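4.2 Failure during approach

The fault appeared in 30 of the 400 simulated episodes run in the Skestus environment. In each, the wrist stopped short of the table with the fingers still open.

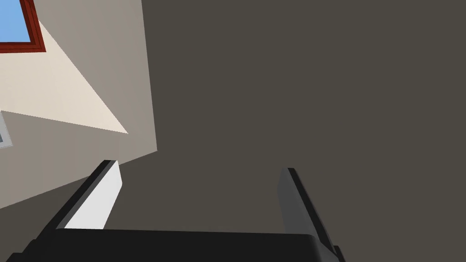
The Bellach planner had no target in view at this point and reused its last pose estimate without checking its age. We set a limit of 30 control steps on any stored estimate. Later views, with the mug near the image border, gave the Tedeo detector too little of the object to correct the pose.

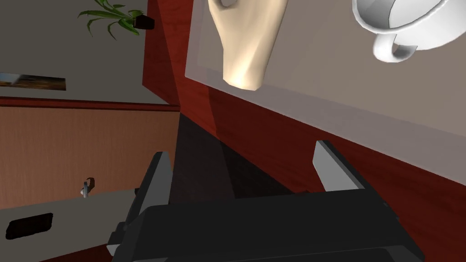

Figure 2. Wrist view with open gripper; mug partly visible at top right.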